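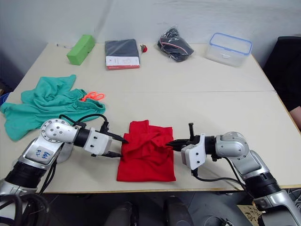

4. Recording your first cloth-folding demos

By now you've got both arms homed and the leader handles talking to the follower side (if not, go back to section 3, I'll wait). This is the part I like best. You hold the handles, the arms copy you, and Murkex writes down everything they do.

I'm going to assume you're starting with a folded shirt or something close to it. Red was a good pick for us on a white tabletop. Our very first set used a white towel and Sum-yee Tsao spent most of an evening squinting at the playback trying to find the hem.

4.1 Before you press record

1. Put the cloth between the two grippers, nearer to your edge of the table than to the middle. If the arms have to stretch for it, the wrists run out of travel right when you need them.

2. Leave other stuff on the table if you like. We keep a teal cloth over to the left with orange scissors on it, and a row of odds and ends along the back, bags and a food container and so on. A policy trained on a bare table gets very confused by a busy one, so I'd mix it up from the start.

3. Check the cables at both wrists. Move each arm slowly through its whole reach and watch for anything that pulls tight or snags on the table edge.

4. Open Murkex, pick the Norkell two-arm profile, and type a task name. Keep it short and spell it the same way every time! "fold_shirt" and "fold-shirt" end up as two separate tasks, and merging them later is a pain.

CAUTION: Keep your fingers out from between the grippers whenever the handles are live. They close faster than you'd think. The stop button should be where whoever is sitting beside the table can hit it without standing up.

4.2 Recording

5. Squeeze both handles once to wake the followers. They'll drift to match your hands, so start with your hands low and wide.

6. Tap the left pedal. You'll hear one beep.

7. Bring both grippers in from the sides until the fingertips just meet the left and right edges of the cloth. Go slower than feels natural for this bit - the approach is where most of my bad takes come from.

8. Close, lift a little, and make your fold. If you miss a grab, go ahead and try again in the same take. Those recoveries are worth keeping, as long as you don't fumble for ages.

9. Open both grippers, back the arms out to the sides, and hold still until the count on the screen stops moving.

10. Tap the right pedal to save, or hold it down to throw the take away.

Note: Episodes longer than 61 seconds get split in two when you export. Pak-hei Tsai wrote a script that joins them back up, and it's in the tools folder, but it's easier to just stay under.

4.3 How many do you need?

More than you want to do, sorry. With 18 takes our arms would go toward the cloth and then sort of hover there. At 119 they were folding a shirt they'd seen before. The full set we trained on at Plurnville has 1,738 takes in it, and that's spread over several people, because everybody folds a bit differently and you want that in there.

Nudge and turn the cloth between takes. Rumple it sometimes too. If I catch myself laying it down neatly in the same spot, I take it as a sign that I need a break.

4.4 If something feels off

Follower lags behind your hand: close the preview window. It eats more of the computer than it should.

Gripper won't close all the way: run the finger calibration again (section 2.6), with nothing between the fingers.

One arm stops and the other keeps going: let go of both handles, press stop, and home the pair together. Don't try to rescue the take.

Fingers slide off the fabric: come in at a lower angle and pinch a bit more cloth. Thin shirts are the worst for this.

When you have a batch you're happy with, leave the arms homed and go on to section 5 for export.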